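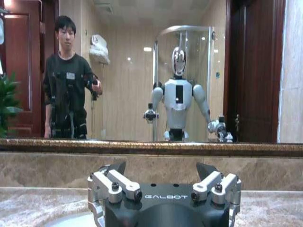 洗面室:大理石調カウンターと壁付けミラー

洗面室 点検チェックリスト(所見付き)
対象:Siu 棟 517号室 洗面室
点検者:Wai-kit Liao
確認者:Ngan-ling Kao
判定の表記:良=問題なし/注=次回まで経過を見る/否=手直しが必要

1 ミラーと背面の壁

1-1 ミラー面のひび、欠け:良
1-2 ミラー枠の浮き:良
所見:下枠を指で押して確認。茶系のまだら模様の枠で、細かい傷は見た目では分かりにくい。手で触って段差を探すこと。
1-3 下枠と背面の壁の取り合い:注
所見:右寄りで目地材がやせている。すき間に紙は入らない。次回、同じ位置をもう一度見る。
1-4 ミラー裏への水の回り込み:良
所見:下端に黒ずみなし。

2 カウンター

2-1 天板のひび、欠け:良
所見:ベージュと茶の模様が細かく、目視だけではひびと模様の区別がつかない。懐中電灯を横から当てて確認した。
2-2 前縁の角の欠け:良
所見:左側は縁が手前にふくらんだ形。体が当たりやすいので、手のひらで端から端までなでて確認。
2-3 天板と右側のタイル壁の取り合い:良
2-4 天板のぐらつき:良
所見:左右それぞれ上から体重をかけた。音、たわみともなし。

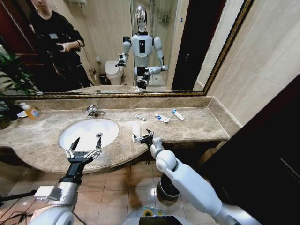

Grelow 洗面室、12月

3 洗面ボウルと水栓

3-1 ボウルの欠け、ひび:良
所見:白の楕円形、アンダーカウンター式。天板の切り口との境目は見落としやすいため、内側から一周なぞること。
3-2 ボウルと天板の境目のシール:注
所見:手前側に薄い変色あり。はがれではない。清掃後も残るようなら打ち直しを依頼する。
3-3 水栓の固定:良
所見:シングルレバー。根元を持って左右に軽くひねり、動かないことを確認。
3-4 レバーの操作:良
所見:止水後のたれなし。2分待って再確認。
3-5 排水の流れ:良
所見:ボウルに水をため、一度に流して確認。音も異常なし。
3-6 カウンター下の配管の漏れ:良
所見:継手を乾いた紙で拭き、濡れがないことを見た。

4 カウンター上の物品

4-1 ソープディスペンサーの位置:良
所見:左端に置く。中身はオレンジがかった琥珀色の液体。ポンプを押して出ることを確認。ラベルは正面に向けておく。
4-2 小皿の欠け:良
所見:白。ディスペンサーの隣が定位置。
4-3 チューブ類の整頓:否
所見:歯みがきのチューブを含む小物が右半分にばらけている。落下のおそれは低いが、向きが不ぞろいで拭き掃除の邪魔になる。ひとまとめにして壁側へ寄せること。
4-4 チューブのふたの閉め忘れ:良
4-5 前縁付近の小物:否
所見:白い平らな物が前縁の近くに置かれている。紙かカード類と思われる。水がかかる場所なので移す。処分する前に Kao さんへ確認。

5 床

5-1 タイルの割れ、浮き:良
所見:ベージュの角タイル。柄の短い打診棒で洗面台の前を中心にたたいた。
5-2 目地の欠け:良
5-3 すべり:注
所見:照明が映り込むため、水滴と光の区別がつきにくい。点検時は必ずしゃがんで見る。拭き取りは Uvix の乾拭き用クロスを使用。
5-4 床の段差:良

6 照明と換気

6-1 点灯:良
6-2 ちらつき:良
6-3 換気扇の作動音:良
所見:Brostov の標準記録票に合わせ、作動させたまま扉を閉めて聞いた。

集計
全項目の81パーセントを良とする、という今期の目安は満たしている。否の項目はどちらも置き方の問題で、工事は不要。否が残っているあいだは完了欄に署名しないこと。

確認者コメント(Kao)
4-3は当日中に片付けてください。置き場所はディスペンサー側ではなく、タイル壁の側でかまいません。小皿に立てかけるのはやめてください。倒れます。
1-3と3-2は同じ補修業者に見てもらうので、位置が分かるように養生テープで印をつけておいてください。印は天板に直接貼らず、枠とボウルの内側に。天板はテープの跡が残ったことがあります。
2-1のやり方はこのままで結構です。懐中電灯は倉庫の棚、番号100の箱に戻してください。

点検者返信(Liao)
4-5の白い物はまだ動かしていません。中身を見てもらってから移します。印つけは補修の前日に行います。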